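Feddale Dish Station: wrist camera recordings and shift notes

Data card for the bowl handling set collected at the Jundunham staff canteen. 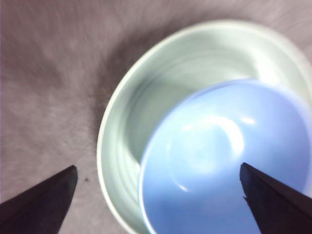 A reader at the Shimada site wrote in after the first release that the card said plenty about grasping and very little about the people who used to do the stacking, and asked whether their hours had been cut. They had not. The section called Changes to the work was added in answer to that.

Last updated 30/03/2021

Summary

The set covers one task: handling bowls at the sorting table between the dish return and the shelves. The arm runs on Virix control software with a two-finger gripper. Each episode has wrist camera video, joint positions, gripper opening and a text label. A separate folder holds the shift notes written by kitchen staff during the same period.

Contents

episodes/ 400 recordings, one folder each
notes/ 128 shift notes, typed up from paper
labels.csv one row per episode
splits/ train and test lists
CHANGES.txt

Of the recordings, 200 were made with a staff member guiding the arm by hand control. The other 200 were made with the arm running on its own and a staff member standing by at the stop button.

Labels

Each row in labels.csv gives the episode number, the mode (guided or auto), the type of dish, whether the dishes were nested at the start, and the outcome. Outcome is one of: done, dropped, stopped, handed over. "Handed over" means the person at the station finished the job by hand. It is not counted as a failure in our own reports, but you may want to count it differently.

Nested bowls are labeled by the outer bowl first. If the inner bowl sits off center, the column "offset" is set to yes. The person labeling made this call by eye and there are borderline cases.

Known problems

Motion blur is common when the arm is moving in toward a rim. We left those stretches in.

Glazed dishes throw glare, and in some recordings it hides part of the inside wall. Episodes where the labeler could not make out the inner rim at all are marked "unclear" and left out of the test split.

Gripper opening was logged in the wrong unit for the earliest guided episodes. The values have been converted. The original files are not included.

Changes to the work

Before February the sorting table was staffed by 2 people on every lunch shift. Now one person stays at the table and the other has moved to food prep. Hours and pay grades stayed the same. Lunch shift staff were asked beforehand which part of the job they would give up first, and most picked stacking, on account of their wrists.

The notes are mixed. Several people wrote that standing by the arm is duller than doing the work and that it is hard to keep paying attention. Others missed having someone to talk to at the table. Complaints about sore hands went down on the shifts where the arm ran. Chipped bowls went up at first, then came back down after the closing force was lowered.

Station shifts were cut to half a shift per person as a result of the notes. Staff can also switch the arm off during a rush without asking a supervisor, and they do. Those periods show up as gaps in the episode times.

Privacy

Names were removed from the notes before typing. Audio was not recorded. Recordings with a face in view were deleted and are not part of the counts given here.

Use

Free for research and teaching. Please do not use the notes or the episode times to rate individual workers. Staff agreed to the release on that condition.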